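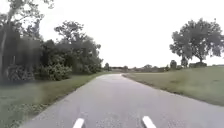 A paved path, clear as far as the bend.

Keeping an exercise bike in good order indoors

Wipe the bike down after every ride. Sweat is salty and gets into the bolts under the handlebars, where rust starts. Use a cloth wrung out in warm water with a drop of washing-up liquid, then a dry one. Don't spray cleaner straight on to the display.

Put a rubber mat underneath. Ours came from a shop in Tollstead, cut to size, and it stopped the squeaking on the floorboards. If the bike still rocks, turn the levelling feet a little at a time until all four touch.

Once a month, take the pedals off and put a smear of grease on the threads. The left pedal undoes clockwise. Do them up firmly with a spanner - hand tight is not enough, and a loose pedal will ruin the crank.

Felt brake pads dry out and start to squeal. A few drops of the oil named in the manual will quieten them. Don't use ordinary furniture polish anywhere near the flywheel.

Seat posts stick if they are never moved. Slide yours right out in August or whenever you do the big clean, wipe it and put it back. Mark your own height with a strip of tape first.

Moving it is a job for two people. The flywheel on mine weighs 19 kg and it is all at the front end.

Comments (3)

Geert Mulder
Does the left pedal thing go for all bikes? I've been pulling at mine the wrong way.

Marchuk
Yes, Geert, all the ones I've had. Try a longer spanner.

hasville_jen
Old yoga mat works as well, folded double. Bit slippy on lino.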